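Plendeck Shared Workshop
Hand Gripper Build, safety walk-through with comments
Checked by: Müzeyyen Yurt
Date: Feb 23, 2019
Sheet kept with: the Mornuser build binder

Okay, second time filling one of these out, and I've changed the wording on a few lines from the first sheet. If you borrow the grippers, read the comments too, not just the OK column!

1. Printed housings, cracks and loose layers
OK, both. I ran a fingernail down every seam. The left one used to have a rough spot near the tip that snagged my sleeve, and I sanded it last week (400 grit, then a quick wipe, nothing fancy).

2. Finger pads seated
OK on the left. Right one FIXED TODAY. The pad was lifting at the back edge, so I peeled it, scraped off the old glue and put it back down with fresh contact cement. Please let it sit overnight before you pinch anything heavy with it.

3. Marker cubes tight on their mounts
OK. Give each cube a little twist. If it moves at all, stop, because the tracking will be garbage and you'll spend an hour blaming the software like I did. Cube screws are the short ones in the Pritach tin. The long ones look the same until they split the plastic, ask me how I know.

4. Printed faces clean
OK. Damp cloth only. Somebody used window cleaner on the old set and the black went gray at the corners.

5. Cable jackets and strain relief
OK with a comment. No nicks. The zip tie on the right cable was cinched down way too hard, so I cut it and put on a looser one. You want to be able to wiggle the cable a bit at the tie.

6. Cable routing along the forearm
NEEDS WORK. I still don't love this one. The cables run back along the arm, which is fine at the bench and not so fine when you're leaning over something with a basin in it. I want a sleeve or a couple of soft straps, and I'm going to sew some from an old knee brace unless anybody has a better idea.
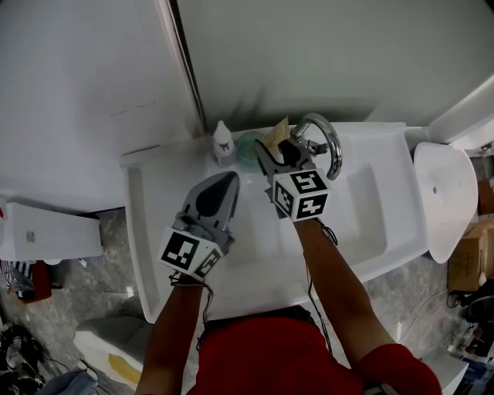
Plendeck Workshop Notes, No. 17

7. Working over a sink
ALLOWED, WITH RULES. Nothing on these grippers is sealed, and I mean nothing. Dry runs only: drain open, water off, basin wiped out before you start. Reaching for the base of the faucet is a fair test of how wide the jaws open, so go ahead and do that one. Don't lean your weight on the faucet through the gripper, though. The housing will give before the chrome does.

8. Power to the logger
OK. Battery pack only when you're anywhere near plumbing. No wall adapter, no extension cord, not even "just for a minute" (yes, I heard that one in February already). I ran it for 40 minutes on the pack and it never got more than a little warm.

9. Floor around your feet
NOT OK. You're looking down at your hands the whole time and you will not see what's behind your heels. Cables and odds and ends need to be off the floor before anybody starts a run. I'm putting my own name on this one, I'm as bad as anyone.

10. Trigger return
OK. Squeezed each one 255 times while I listened to the radio, and both sprang back every time. The left one squeaks. A dab of dry lube on the pivot would help, but keep it off the pads!

11. Hand strain
OK for short sessions. My thumb starts complaining at 29 minutes, pretty reliably, so I take a break before then. If your hands are smaller than mine, try the Son grips in the second drawer, they're slimmer and they fit the same bolts.

Still open: cable straps (me), floor pickup (me, and whoever left the spool out), right pad to recheck tomorrow once the cement has set. Write on the back if you find something I missed.

M. Yurt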